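The Year I Gave Up on Ketchup (and Then Made My Own)

By Joris Wouters
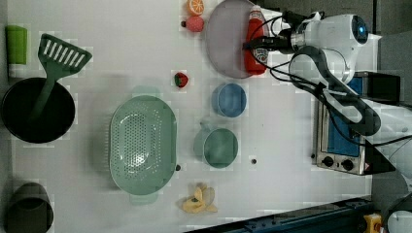 Why would anyone make ketchup at home when a bottle costs next to nothing? Because you get to decide how sweet it is, and store ketchup is mostly sweet.

I came to this the slow way. My aunt in Skotthorpe used to cook down her tomatoes every fall, and as a kid I hated the stuff. It was brown! It had cloves in it! I wanted the smooth kind that came out in a perfect squiggle, and I went on wanting it until this April, when I tasted a spoonful straight and thought, wow, that's candy.

So I started messing around. My first batch used 11 pounds of tomatoes and boiled down to two sad little jars (I may have cried a bit, but there was onion involved). The second scorched. For the third I switched to canned tomatoes, cider vinegar, a little brown sugar and half the cloves my aunt would have used, and I let it bubble on low all afternoon while I cleaned out the garage.

That one I liked. My neighbors the Stevens family liked it too, enough to send back the jar washed, with a note asking for more and a request to go easy on the allspice. Fair enough. I've got a pot on right now with no allspice in it at all, and a pinch of smoked paprika instead, and the whole house smells like a cookout. Fries are next.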